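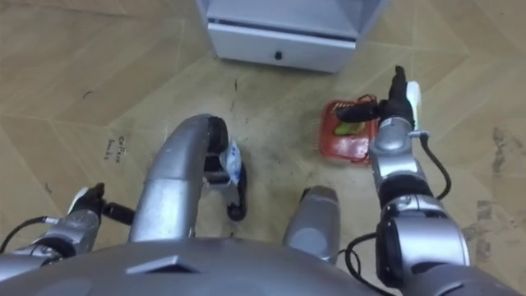 「置き配」じゃなくて「置き返事」って呼んでるんですけど、わたし、メッセージの返信がものすごく遅いんです。読むのは早い。読んで、いいなあと思って、頭の中では完璧な返事を書いて、それで満足して寝ちゃう。気づくと4日たってる。ひどいときは18日。さすがに18日のときは、相手のサラヒ・アヤラさん(前の職場の先輩です)から「生きてる?」と来ました。生きてました。すみません。

で、今日書きたいのは、返事って本当にそんなに急がなきゃいけないのかな、という話です。遅い側の人間が言うとただの言い訳に聞こえるのは承知のうえで、ちょっと聞いてください。

3月に引っ越しをして、押し入れの奥から手紙の箱が出てきたんですよ。学生のころ文通していたエランゴ・ラマサミくんからの手紙が、どっさり。数えてみたら27通ありました。荷造りそっちのけで床に座りこんで全部読んじゃって、その日は段ボールがひとつも閉まらなかったんですが(引っ越しの前に手紙の箱を開けるのは本当にやめたほうがいい!)、読みながらびっくりしたのが、ふたりとも返事がめちゃくちゃ遅いことでした。

「試験があったので返事が遅れた」「風邪をひいていた」「切手を買いに行くのが面倒だった」。どの手紙もだいたいそんな書き出しで、でも謝り方が軽いんです。一行だけ。そのあとはもう、下宿の大家さんの犬の話とか、食堂のカレーに納得がいかない話とかが、便箋の裏まで続いている。待たされて怒った覚えもありません。郵便受けをのぞいて、ないなあ、と思って、また次の日のぞく。あれはあれで楽しかった。

いまはどうかというと、読んだかどうかが相手にわかってしまうでしょう。あれがしんどい。読んだのに返していない、という状態に名前がついて、しかもそれが悪口みたいに使われている。会社で使っているZidikという連絡ツールなんか、未返信の件数を赤い丸で出してくるんですよ。連休明けに開いたら114って出ていて、そっと閉じました。あの赤、もうちょっと優しい色にできないものですかね。若草色とか。

もちろん仕事の連絡は別です。待ち合わせの時間とか、今日中に決めなきゃいけないこととか、そういうのはわたしだってすぐ返します(たぶん)。困るのは、そうじゃないほう。「最近どう?」みたいなやつです。最近どうかなんて、けっこう難しい質問じゃないですか。ちゃんと答えようと思ったら、最近の自分を一回思い返さないといけない。そこに「元気だよー」とスタンプひとつで即座に返すのは、たしかに早いけど、訊かれたことには答えてない気がするんです。

この話を近所の喫茶店Pastisでしたら、一緒にいた妹に「それはわかるけど、返事を待ってる側はその間ずっと、なんか悪いこと言ったかなって考えてるよ」と言われまして。うっ、となりました。手紙のころは届くのに何日もかかるのがお互いの前提だったけど、いまはすぐ届くとわかっているから、黙っている時間がぜんぶ意味を持っちゃう。言われてみればその通りで、ケーキの味がしばらくしませんでした。

だから最近は、ずるい手を使っています。読んだらとりあえず「読んだ!ゆっくり書くね」とだけ送る。それから本当にゆっくり書く。これ、妹にはわりと好評です。サラヒさんにもやってみたら「じゃあ私もゆっくり待つね」と返ってきて、その後に送った返事が自分でも引くほど長くなりました。新しい台所の蛇口の話だけで画面ふたつぶん。先輩からの返事はまだ来ていません。

エランゴくんには、引っ越しのあとで久しぶりに葉書を出しました。住所が変わっていなければ届いているはずです。便箋の裏まで書く元気はなかったので、犬の写真がついた葉書にして、カレーのことだけ訊いておきました。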